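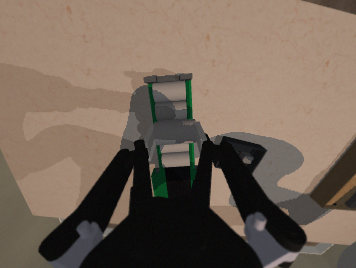
**When does the Cudholm robotics club meet?**

The club meets after school at 3:30 in the shop, from October through the end of spring term. Sessions run 2 hours.

**Who can join?**

Anyone 14 or older. You don't need to know how to code.

**What does it cost?**

Dues are $200 a year. That covers parts, software and the Botard entry fee - travel is extra.

**What do teams work on first?**

Grasping in simulation. Each team writes a program that closes a two-sided gripper on an object on a countertop. Real hardware comes after winter break.

**How is the Botard scored?**

By points, over several rounds. Our best total so far is 464.

**Can I work from home?**

Yes, if your computer runs Prosedia. Save your files to the club folder before you log off.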